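Robots learn to tidy up, but slowly

August 3, 2021

Can a machine put the toys away? In Dostberg, a small group of engineers has tried to answer this question since last year, and the results they showed this week are mixed. The robot arm can pick up many things from a bin. It cannot yet do it as fast, or as surely, as a child of six.

The work is paid for by Zornine, a company which sells shelves and sorting equipment to shops, and is carried out together with the Livska workshop. The two partners wanted to know if the same arm could be used for two kinds of chores: clearing up at home, and sorting returned goods in the back room of a shop. Both chores look easy. In both of them the machine meets objects of different size, weight and softness, and they lie in a different way each time.

For this reason the group does not train the arm with perfect parts, as it is common in a factory. It uses ordinary things such as blocks and toys. The arm must choose an object, go down to it, close the gripper and lift. If the object slips, the attempt is counted as failed and the arm starts again.

In the last series the arm made 2000 attempts. In 600 of these, it came up with nothing. The group says that this is better than in spring, although it did not give the earlier number. Hard objects with straight sides cause few problems. Soft toys are more difficult, for they change shape when they are pressed, and an object which lies close to a wall is the most difficult of all. The gripper has then very little room, and often it pushes the object further into the corner.

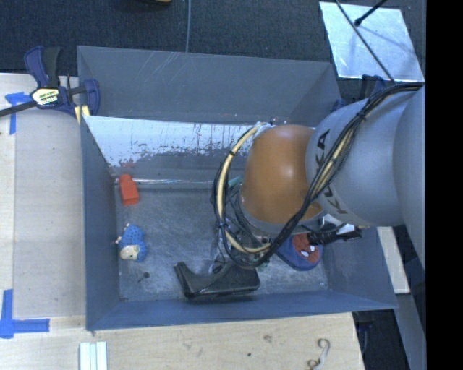

The gripper down in the bin, with a red block and a blue and tan toy figure near the left wall.

A person solves this without thinking. We pull the toy a little to the middle with one finger and then we take it. The engineers now try to teach the arm the same trick, so that it may first move a thing and only afterwards grasp it. In a short test of 169 attempts with objects placed at the wall, the new method was successful more often than the old one, but it also needed more time.

Time is the other weak point. In a shop, a worker can empty a bin of this kind in less than a minute. The arm needs several minutes, and somebody must stay near to help when it stops. Zornine says openly that it would not offer such a machine to its customers today. For the sorting of returns, the company hopes to begin a small trial in its own store in Sæther, where the arm would work in the evening after closing, when speed is less important.

For the home, the answer is still no. An arm of this type is heavy and it is expensive, and it must be fixed in one place, while the toys in a family are usually on the floor of every room. The Livska workshop will continue with the household part of the project all the same. Its next task is laundry, beginning with socks.

Further results from the bin tests are expected later in the year.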